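Phone refuses the update and says storage is full, but it isn't

Category: Phones & Tablets > Updates and Storage
Posted Jul 10, 2021 | 144 views | 2 replies

Dorian Delaunay

I have an Arlow phone with 32 GB of storage, bought used. For the last few weeks it has been telling me there is a system update ready. When I tap Install, it downloads most of the way and then stops with "Not enough space. Free up space and try again."

The storage page says I have a little over 3 GB free. The update is listed as 1.4 GB. I have deleted two games and a lot of old videos and the message is the same. Restarting does nothing.

I mainly use the phone to take pictures of things I want to keep a record of, and there are 2,000 of them on it. I moved half to my laptop and still got the message. A memory card is in the phone too, mostly empty. The pictures all come out close to the same size.

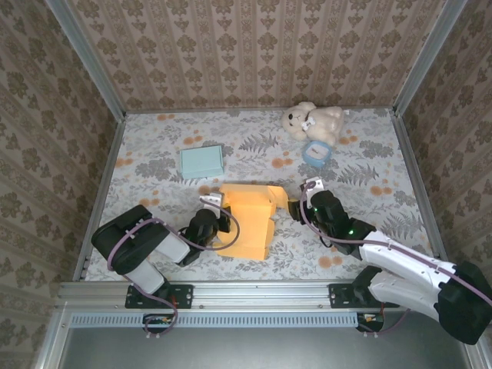
Teddy bear and mint-green box on the floral mat.

What I would like to know is how much room the update really needs, and whether I can get it onto the memory card. I would like to avoid wiping the phone. It is on Wi-Fi and I keep it plugged in while it tries.

Helpful (18)

Rokurdale

The size it shows you is the download only. The phone has to hold the download, unpack it, and keep some working room while it installs. On the Arlow I had, a 1.4 GB update would not go through until I had close to 5 GB free. You are probably short by a gig or two even though it looks like plenty.

The memory card won't help directly. System updates on that phone go to internal storage and there is no setting to change it. What you can do is move your pictures to the card so the internal part clears out.

In this order:

Open the Files app and look in Downloads. A failed update sometimes leaves a partial file there. Delete it.

Open the gallery and empty the trash. Deleted videos stay in it for 30 days and still take up space. I would bet this is where your videos went.

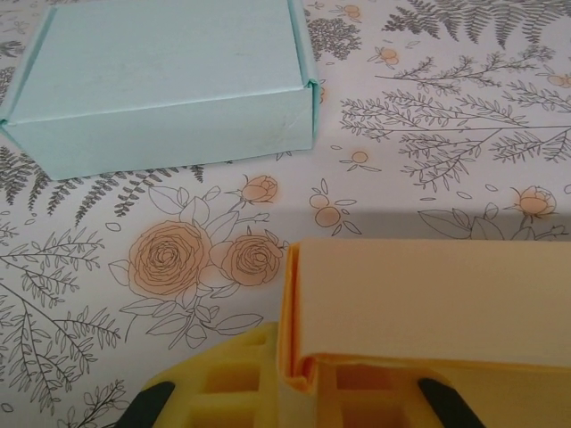
After the trash is empty, go to Settings, Storage, Apps, and sort by size. Map apps and music apps are usually near the top. Clear the cache on those. Clearing the cache won't sign you out, but "clear data" will, so watch which one you tap.

Then set the camera to save to the card. It's in the camera settings under Save Location. Your old pictures stay where they are until you move them by hand in Files. Copy them first, check that they open from the card, and then delete the originals.

Restart before you try the update again. The storage page on mine didn't show the right number until I did.

My pictures are 4 to 6 MB each at the full setting.
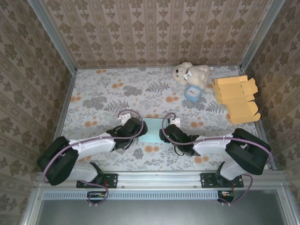
Wider view with the two robot arms over the mat.

If it still fails with more than 5 GB free, the download itself may be bad. Go to Apps, show system apps, find the updater, and clear its data. It will start the download over from zero.

Helpful (2)

Panyasiri

just factory reset it, fixed mine. Took an hour and the update went right in. Back up first obviously. I had the older Ratham though so the menus might not be the same

Share | Follow this thread | 3 comments hidden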